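Guardar, dar, deitar fora: o que fazemos com o papel lá de casa
Notas para a palestra de 19/06/2020

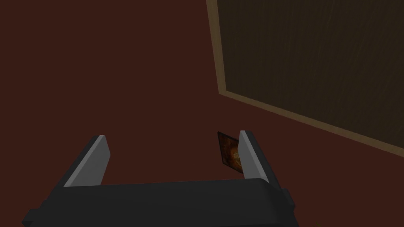 Diapositivo 1 – Um cartão pequeno, ao alto.

Começar devagar, deixar as pessoas sentarem-se e desligarem os telefones. Boa tarde a todos, muito obrigado por terem vindo numa sexta-feira ao fim do dia, que eu bem sei o que custa. Vou falar de papel. Do papel miúdo, aquele que não é livro nem escritura nem carta de amor: cartões de visita, senhas, talões, convites de batizado, calendários de bolso, rótulos, etiquetas de mala, marcadores de livro com o horário da biblioteca atrás. Quem trabalha em arquivos chama-lhe efémera, uma palavra bonita para coisas que foram feitas para durar uma tarde.

Contar a história da gaveta. Em abril esvaziei o aparador da casa dos meus pais, um móvel enorme que ninguém queria e que acabou, claro, em minha casa. Na gaveta do meio havia 149 papéis. Sei o número porque os inventariei um a um, à mesa da cozinha, com um lápis e um caderno, e a minha família deixou de jantar naquela mesa durante umas boas semanas. (Pausa, costuma haver quem se ria e quem se reconheça.) Havia um cartão da Girner, a papelaria onde a minha mãe comprava as linhas e os cadernos pautados. Havia etiquetas da Pensão Lullell, onde passámos dois verões de chuva e onde eu aprendi a jogar às damas. Havia senhas de almoço, uma receita de marmelada escrita nas costas de um recibo da luz, e um calendário com um gato muito zangado.

Diapositivo 2 – O que estes papéis dizem

Aqui convém não ter pressa, é a parte de que mais gosto. Um recibo da luz diz-nos quanto se pagava, está bem, mas diz-nos também que naquela casa se aproveitavam as costas das folhas. Um cartão de loja guarda o número de telefone quando os números ainda eram curtos, a morada de uma rua que mudou de nome, o tipo de letra que estava na moda. Os livros de história do bairro falam da igreja e do mercado. Da papelaria Girner, que fechou sem dar nas vistas, sobra o que ficou nas gavetas.

Perguntar à sala quem tem em casa uma caixa de bolachas cheia de papéis. Levantar eu própria a mão primeiro, ajuda sempre. Se alguém quiser contar, deixar contar, mas só dois ou três, senão não chegamos aos envelopes.

Diapositivo 3 – Antes de mexer

Mãos lavadas e bem secas. As luvas de algodão ficam muito bem nas fotografias, mas para papel fino tiram-nos o tato e acabamos por rasgar um canto. Mesa limpa, sem café (repetir: sem café, nem na ponta da mesa). Lápis em vez de caneta, sempre. Antes de separar seja o que for, tirar uma fotografia à gaveta como estava, que a ordem das coisas também conta. O bilhete de comboio estava encostado à etiqueta da pensão, e foi assim que percebi de que verão era.

Retirar clipes, agrafos e elásticos com paciência. O elástico velho cola-se e não se deve puxar: corta-se de um lado, levanta-se o que vier e o resto fica para quem sabe. Fita-cola, nunca. Dizer isto com um ar severo, porque há sempre alguém que já usou, e essa pessoa fui eu, com um postal de que gostava muito e que hoje tem uma risca castanha de alto a baixo.

Diapositivo 4 – Onde guardar

Envelopes de papel sem ácido, um por peça quando a peça é frágil, ou por grupo quando são todas iguais. Caixa de cartão próprio para arquivo, nem cheia a abarrotar nem tão vazia que tudo escorregue para o fundo. As peças pequenas podem ficar de pé, desde que tenham atrás um cartão mais rijo que as ampare; as grandes guardam-se deitadas. Eu uso as caixas da Proltar, que são feias mas fecham bem, e já sei que me vão perguntar o preço no fim, por isso trago-o apontado no caderno azul.

O sótão é quente de mais e a cave tem humidade. O melhor sítio da casa costuma ser o roupeiro do quarto, na prateleira do meio, longe da parede que dá para a rua. O plástico das micas baratas cola-se à tinta com os anos. Passar à volta as duas amostras, a boa e a estragada, e pedir que as devolvam (da última vez ficou uma pelo caminho).

Diapositivo 5 – Escolher

Não se guarda tudo. Dos 149 papéis fiquei com mais de 23 e dei muitos dos restantes à coleção Chiu, que junta papelaria comercial e os recebeu com uma simpatia que me comoveu. Alguns foram para a reciclagem, e demorei uma tarde inteira a decidir-me por causa de um talão de sapateiro que não dizia quase nada, nem o ano, nem o nome, só «meias solas».

O que eu pergunto a cada papel é se sei de onde veio, se traz uma data ou uma morada, e se existirá outro igual. E depois, confesso, pergunto-me se me faz pena. A pena também entra na conta, que isto é a casa de uma pessoa e ninguém tem de viver como num arquivo. Quem preferir pode digitalizar frente e verso (o verso é que tem as receitas!), com o nome do ficheiro por extenso.

Para quem fica com a peça, uma frase a lápis no envelope: de quem era, onde estava, o que se sabe. Se não se sabe, escreve-se «não sei».

Diapositivo 6 – Perguntas

Mostrar o calendário do gato enquanto se abre a conversa. Lembrar que há folhas com as medidas dos envelopes à saída, em cima da mesa pequena, e que quem trouxe papéis de casa pode ficar mais um bocadinho para os vermos juntos. Agradecer outra vez. Não esquecer o caderno azul.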